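About Hotitz

Hotitz is a shared workshop for people who build wheeled robots at home and need a bench, a drill press or a second opinion. It started in February in a two-car garage and now occupies a rented unit on Brukel Lane. There are 7 benches, a lathe, two 3D printers and a battery cabinet with its own smoke alarm.

Most of the work is on Gindness, an outdoor rover built by members from salvaged wheelchair motors. It runs on a 24-volt pack and carries its computer in a sealed lunch box. The current frame is the third. The first two cracked at the motor mounts.

Gindness steers by camera. The software has to separate pavement from whatever borders it, without relying on painted lines. Glare and deep tree shade in the same view remain the hardest case, and exposure settings take up more of our bench time than the motors do.

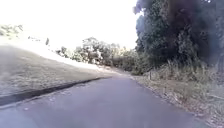 Tomić wrote in to say that edge detection alone would never hold up where dry grass spills toward the asphalt, and that we should classify by texture first and look for the boundary second. The current code does it in that order. It is slower — 200 milliseconds per image on our board — so top speed is limited to a walking pace.

Membership is $72 a month and includes bench time, shared hand tools and one storage bin. New members complete a short safety session before using the lathe or charging lithium packs. Drawings, wiring diagrams and the parts list for Gindness are kept in a binder by the door and may be copied.

Page last revised 12/1/20.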